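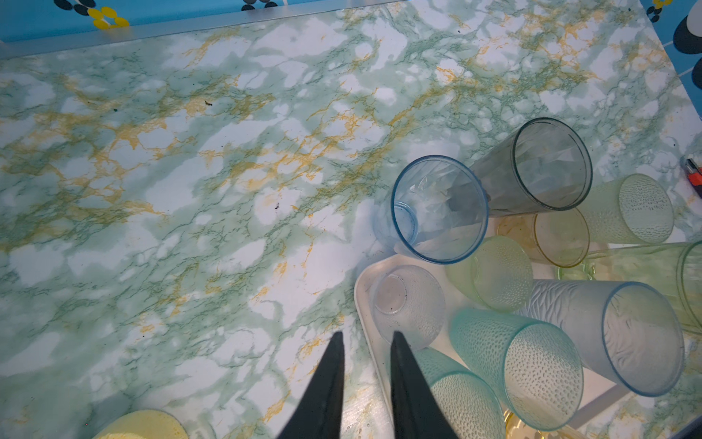 *Figure 2.1 A marble-patterned counter with a metallic edge strip along the backsplash. Plastic cups lie in a white tray.*

# Chapter 2: Surfaces and Washing Up

Most of the work in a home kitchen happens on the counter, and most of the cleaning happens there too. Crumbs collect on it, wet dishes are set down on it, and the join at the wall traps whatever the cloth misses. A patterned surface like the one in Figure 2.1 can hide a crumb that would stand out on plain white, so check it from a low angle as well as from above.

This chapter follows one household task from start to finish: washing, draining and putting away a load of plastic drinkware. Plastic cups are light and tip over easily. They also hold water in the base and dry more slowly than glass — a point we return to on page 51.

You will learn how to:

- clear and wipe a counter before dishes are set down
- choose a sponge or cloth for the job
- arrange cups on a tray so that water drains away
- clean along an edge strip and backsplash

Before you begin, look at the counter in your own kitchen. Note its colour, what is stored on it and where the dirt gathers. Keep your notes for Activity 2, where you will compare them with the Prarkia kitchen plan.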